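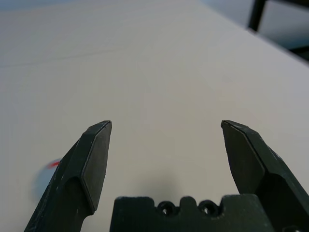
Tables, tubs and the November sort-out

25 October 2024. Quick one from me, am typing this between loads so forgive the spelling.

The long pale tables at the Druvden Street hall are now ours to use right through November. Good tables. Smooth, wipe down easily, big enough to spread out a whole box of bits and still have elbow room. Please keep them that way — cutting mat under anything sharp, newspaper under anything with glue. Warm water and a drop of dish soap is plenty for cleaning. No scourers! Someone went at one with a green scourer at the Cernon hall and the dull patch is still there.

Now, tubs. We've got 719 of them on the shelves, all sizes, most donated, and of those 152 have no lid that fits. So before you bring more in, check the lid. Screw it on, turn it upside down, give it a shake over the sink. If it leaks or pops off, it goes in your recycling at home, not in our cupboard. Ribbed lids are the ones we like best, much easier to grip for the littlies and for anyone with sore hands.

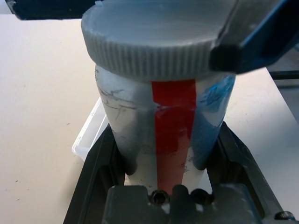
Old labels and tape: leave them on if they're stuck fast. Last time we spent a whole arvo picking at sticky stuff with our fingernails and got through one crate. Eucalyptus oil on a rag shifts most of it, but marker is another story and a bit of scribble never hurt a tub of buttons. Colour of tape means nothing by the way, a few of you have asked. Go by the label on the shelf.

Sorting order for the day, same as last year. Lids off, tubs wiped, lids wiped, both left to dry apart on tea towels, then matched up and stacked. Don't put lids back on damp, they go whiffy. Smalls to the MacLeod cupboard, anything bigger than a yoghurt tub out the back. The Uker shelving will take 800 if we stack properly, so there's room, just.

Doors open at 7. Bring a rag, a mug and a tea towel you dont mind losing. One thing still up in the air is wether we tip the odd lids or hang on to them for paint.
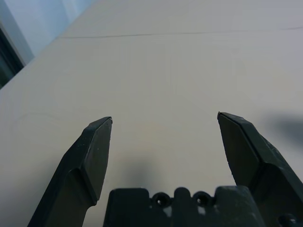
Chaminda Matubbar wrote back to say keep the odd lids, every one of them, they make perfect palettes and the kids go through a stack each session. Also asked if we could put the flat ones aside in their own box near the sink, as the deep ones are a pain to rinse.

Fine by me. Flat ones near the sink, deep ones out. Names on the sheet by the door please, or text Wian Mokoena if you can't get in.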